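# gripper build, week whatever

2025-01-12. Quick one before I lose the evening again. 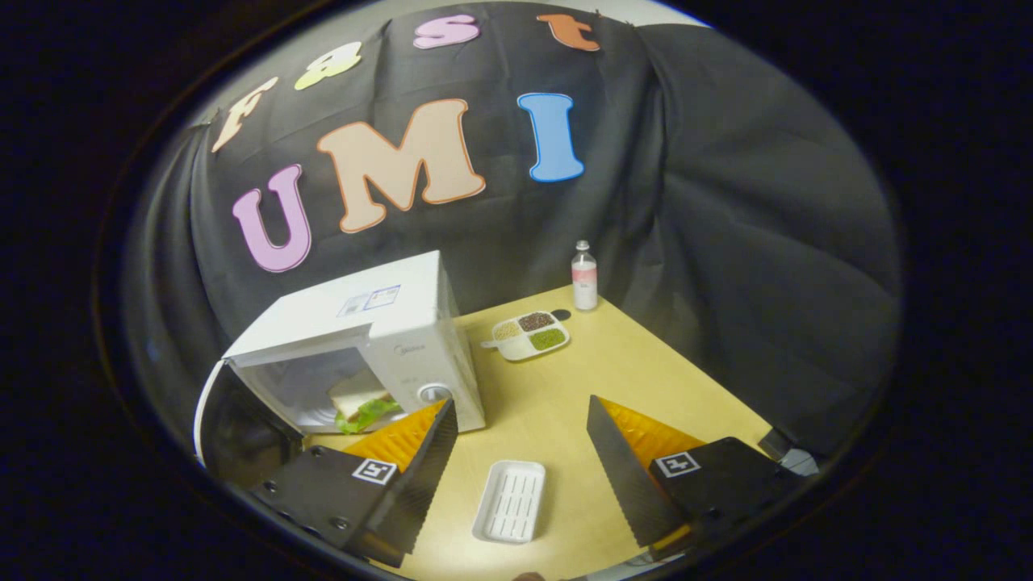 Somebody on the Dillutham workshop list wrote back to my last post asking why I'm bothering with the sandwich thing at all, when a hand-held gripper is basically a pair of salad tongs with a camera on it, and wouldn't it make more sense to get the arm moving first? Fair. The same message said soft pads wear out fast and I should print spares now. Also fair. Did that last night. Eight of them.

But no, not getting the arm moving first. The arm is still in pieces on the lower shelf, shoulder joint waiting on a bearing from Kamevico. Ordered in September. I have stopped refreshing the tracking page. Mostly.

So. Where things are at.

**Fingers.** Third version. Serrated edge stayed, I like it, makes it easier to get under things. Orange-yellow pads are the soft filament, fine ridges on the face. First set I printed way too hot and the ridges came out like melted cheese. Slower this time, and dried the spool overnight. Way better. Screws into the mounting plates are snug but I stripped one on the left side and had to drill it out — don't do these up with a power driver, I knew that and did it anyway.

**Markers.** One square marker per finger plate. The software uses them to work out how far apart the fingers are. My first ones were on glossy paper and every lamp in the place bounced off them. Matte now. Dropouts went from constant to hardly ever. If you're building one of these and the width reading jumps around like crazy, check your paper before you go digging in the code. I lost two evenings in the code.

**Table.** Microwave, tray, the divided dish with the beans and grains in it. Black cloth behind all of it, which I wanted because the shelves back there are a mess of cables and half-finished clocks and I didn't want that in every clip. Letters are pinned straight to the cloth. The M took three goes to cut.

**The task.** Sandwich out of the microwave, onto the ribbed tray. That's it. Door starts open. I tried it with the door closed for a while and opening it with the gripper is a whole seperate problem, so that's parked.

The sandwich is harder than I figured. Squeeze too much and the lettuce side slides out, squeeze too little and you drop the bottom slice. By hand you'd never think about it. With the gripper you have to come in flat and pretty low, and the opening doesn't leave you much room to tilt. My wrist hates it. Need to move the grip back toward the balance point, it's nose heavy right now. Maybe a counterweight. Maybe just a shorter handle.

Beans next. There's a small white spoon and I want to try scooping from one compartment to another. Expecting beans on the floor.

**Numbers**, for the people who ask. 1,451 clips on the drive as of tonight, but that's everything, including all the junk from the glossy marker days. Good ones from the new fingers: 44. So yeah, early. I'm not training anything on 44 clips.

Storage is getting silly too. Filled the old drive, copying to the new one while I type this. Fan on that enclosure sounds like a hair dryer.

Stuff still to do:

- new bracket for the camera mount, the Plevmont one has a wobble in it
- shorter handle (or counterweight, see above)
- label the drives!!
- write a script that throws out clips where a marker drops out, insted of me scrubbing through by hand
- tape on the table so the microwave goes back to the same spot

Files for the version three fingers are going up on the workshop share once I fix the hole spacing in the drawing, which is wrong. The printed parts are right, the drawing is wrong. Please don't print from the drawing.

Copy's at 80 percent. Going to go find a smaller drill bit for that other plate.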